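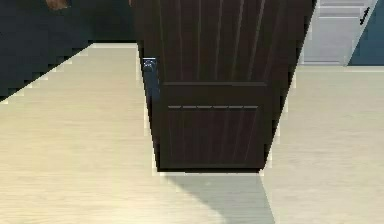 PRALBRIDGE SHARED WORKSHOP RELEASES SARKARD, A HOME ROBOT BUILD WITH A MATCHING SIMULATOR

Released 2021-05-05

Pralbridge, a members' workshop for electronics and woodworking, has released the first public version of Sarkard, a set of plans and software for building a small wheeled robot with one arm at home. The release includes printable parts, wiring diagrams, control code and a simulated house in which the code can be run before any hardware is bought.

Sarkard was designed by Nurhan Kaplan and Essam Zaki over two winters of evening sessions. Kaplan wrote the simulator and the navigation code. Zaki designed the base, the arm and the power board. Both remain the maintainers of the project.

The robot is intended to move between the rooms of an ordinary house at walking pace or slower, find an open doorway, pass through it and return to its charging point. The arm is fitted to the front of the base and ends in a two-finger gripper with a rated payload of 963 grams. It is not designed for outdoor use or for climbing stairs.

The simulated house

The simulator, named Henov, runs on a desktop computer without a dedicated graphics card. To make this possible the renderer works at low resolution and does not smooth diagonal edges. Surfaces are evenly shaded and shadows are kept simple. Kaplan chose these settings after early tests in which more detailed rendering slowed the control loop enough to change how the robot drove.

The supplied house has wood floors, a staircase and interior doors that can be set to any angle. Doors received most of the attention during development. A door standing partly open changes the width of the gap and hides part of the space behind it, and a dark door in front of an unlit room gives the camera very little contrast to work with. 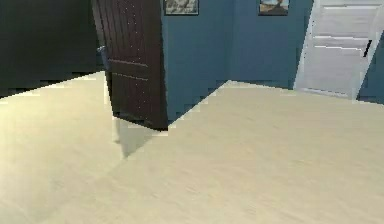 Each door in Henov is stored as a separate file holding its width, hinge side, colour and opening angle. Builders can edit these values to match their own homes. Wall colour and room lighting are set in the same way, in a plain text file that needs no special editor.

"The doorway code failed in the simulator many more times than it failed on the bench, and that was the purpose of writing it," said Kaplan. "A failed run costs a few minutes. A bent arm bracket costs an evening and a new print."

The standard test set contains 1,620 doorway runs covering different door angles, floor tones and light levels. Any change to the navigation code must complete the full set before it is merged. On the workshop computer this takes one night.

Hardware

The base is cut from plywood and can be made with a jigsaw and a hand drill. The arm uses printed shells over hobby servos. Builders without a printer may order the shells from the workshop at the cost of material and postage.

A limit switch cuts power to the arm if the shoulder is driven past its range. The battery is fused at the terminal and again at the power board. "People will be building this on kitchen tables," said Zaki. "I wanted every connector to fit one way round only, and every screw to be a size they can buy locally."

The camera is mounted on the base and looks forward over the arm. The lower part of its view can therefore include the arm itself, and the software masks this region when it looks for floor and wall boundaries. The mask has to be set again if the builder changes the camera height or the length of the arm shells.

Low light remains the weakest area. A single bright point against a dark, blurred background gives the software too few edges to estimate distance. In that condition the present version stops the robot and waits. Henov includes a dim setting so that this behaviour can be checked, and the same arm mask is applied there.
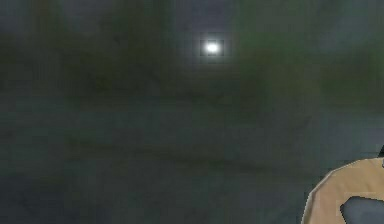

Availability

The plans, code and simulator can be downloaded free of charge from the Pralbridge project pages. Printed copies of the build guide are available at the workshop desk. A first run of 15 part kits will be offered to members, followed by a larger batch in October if the supplier can confirm motor stock.

Builders who wish to report faults should include the log file, the door settings used and the version number of the power board. Logs are limited to 2,000 lines and older entries are overwritten.

About Pralbridge

Pralbridge is a shared workshop with benches for electronics, woodworking and 3D printing. Its earlier projects include Salem, a low-cost controller for small conveyor belts, from which the Sarkard power board was developed.

Press enquiries: Nurhan Kaplan, Sarkard project, Pralbridge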